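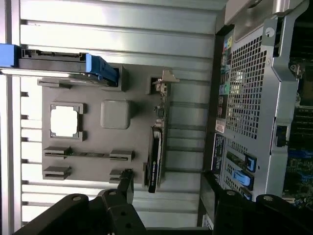 **Figure 3.** Grey moulded board on ribbed silver slats, with the open side of a computer chassis to the right.

### 4.2 Why people hang on to old office computers

I went into this part of the study expecting to hear about money. I did hear about money, but mostly I heard about cupboards. Of the 806 people who filled in the Tollby survey, 70 said they had at least one desktop at home that they hadn't switched on since the previous May, and when Kęstutis Baranauskienė and I rang 14 of them back, the talk kept drifting to where the thing was stored and who in the family had asked for it to go (there's usually one person who asks, and keeps asking).

The strongest theme in those calls was files. People didn't know what was on the old machine and didn't fancy finding out. One woman in Paju told me she'd "get round to the photos one winter", and I must say I felt rather seen. Saulius Juška coded this as *deferred sorting*, which I like much better than my own label, *dread*.

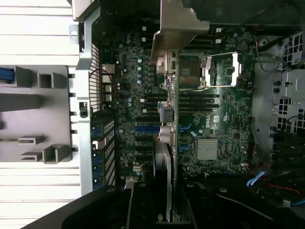

Then there was trust, or the lack of it. Several callers had been told by a shop that their disk would be wiped, and they simply didn't believe it. Marek Vávra found the same worry in his interviews at the Clelari drop-off point, where people would hand over a printer quite happily and then drive the computer home again! He put it down to the desk – a busy counter, a queue behind you, no time to ask anything. I'm less sure. Our callers were just as wary on the phone, with a cup of tea and all the time in the world.

Age mattered less than I'd guessed. The youngest caller had kept her late uncle's work desktop through two house moves, and she was the only one who got cross when I asked whether she might part with it. I've left her out of the theme counts, as she asked me to, but I come back to inherited machines in Section 5.

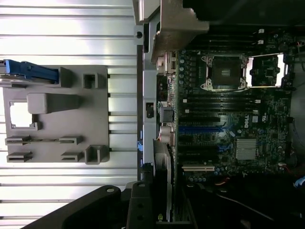 **Figure 4.** Dell desktop on its side with the side panel removed; grey plastic tray with blue latch handle at left.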